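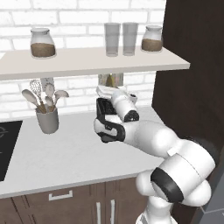
第30期 家务版

台面上的事

上期讲完抹布,收到不少来信,多数在问同一件事:厨房台面怎么才能收拾到晚上还像早上。我的看法是收拾不到。早上那张台面属于还没做饭的人,晚上那张属于做完饭的人,两者本来就不认识。能做的是让它晚上难看得轻一些。

先说水渍。水龙头根部那一圈白印子是水垢,拿洗洁精擦是白费力气。白醋兑一半水,浸湿厨房纸,围着根部裹一圈,过半小时揭掉,用旧牙刷走一遍,清水擦净。大理石和别的石灰质石材碰不得醋,一碰就起雾,再也亮不回来。我家老房子的窗台就是这么毁的,至今拿一盆绿萝盖着,绿萝倒是长得很好。

不知道自家台面是什么材质的,先当它是大理石伺候,用中性清洁剂,错不到哪里去。

再说油。灶台边上的油要趁温擦,关火后等锅架不烫手了就动手,一张湿布就够。拖到第二天,油和灰结成一层黏膜,得请小苏打出山:小苏打加一点水调成糊,抹上去,去看会儿电视,回来再擦。不锈钢面顺着纹路擦,横着擦会留下一片细划痕,客人看不出来,你自己每天都看得出来。

钢丝球我劝各位扔掉。读者Kristýna Brabec来信说她用了多年也没事,还附了一张锅底的照片。那口锅我看了,我保留意见。

关于砧板。木砧板洗完要立起来晾,两面都见风。平放在台面上,底下那面潮着,过一阵子就会拱起来,切黄瓜时像在跷跷板上。新木板买回来先上油,食用级矿物油,薄薄一层,放一夜,擦掉浮油,再来一遍。别用花生油和橄榄油,日子久了会哈喇,切出来的苹果带一股旧油瓶味。板上的蒜味,用粗盐加半个柠檬搓一搓,冲干净就好。柠檬用完别扔,塞进微波炉,配半碗水,高火转2分钟,再闷一会儿,内壁的油点子一抹就掉。碗端出来的时候当心烫。

调料瓶的毛病在于会自己繁殖。我的办法很土:每年6月全部搬出来闻一遍,没味的倒掉,结块的倒掉,想不起来为什么买的也倒掉。去年清出3瓶五香粉,全都开了封。现在瓶底一律贴纸胶带,写上开封月份。胶带别贴瓶身,油手一摸就花。还有,调料不要摆在灶头正上方,热气一熏,盐先变成砖,辣椒粉跟着褪色,只有味精岿然不动。

抽屉里垫防滑垫,裁的时候每边比抽屉小一指宽,否则四角翘起,抽屉关到一半就卡住,然后你会在做饭最忙的时候跟它较劲。Plandholm的垫子偏厚,剪起来费虎口,Birado的薄些,洗过几次边上起毛。两种我都用着,谁也没让我满意。

水槽下水慢,先别急着倒药水。把滤网拎出来,八成是茶叶和头发的合谋。头发怎么到的厨房,各家自己查。滤网干净了还慢,在水槽底下放个盆,把存水弯拧下来冲一冲,装回去时看看垫圈是不是还在槽里。上一次我忘了看,柜子里的面粉遭了殃。

读者Diễm Võ问,烤箱玻璃门夹层里的污渍能不能自己清。看型号。有的门能卸,说明书里会写怎么拆,照着来就行;说明书里没提的,就别拿螺丝刀去试。外面那一层倒是容易,小苏打糊抹匀,盖上湿布敷一阵,用塑料刮板推掉。用钥匙推的那位,下不为例。

最后是冰箱里的气味。一碗干茶叶渣或者一碟小苏打都管用,前提是先把那半棵白菜请出去。

更正:上期说煮抹布的水里放120克食用碱,那是给一大锅床单用的量。煮几块抹布放一小勺就够了。已经照做的读者,抹布想必很白,手请多抹点油。

下期讲锅盖放哪儿。来信请写明自家柜门朝哪边开。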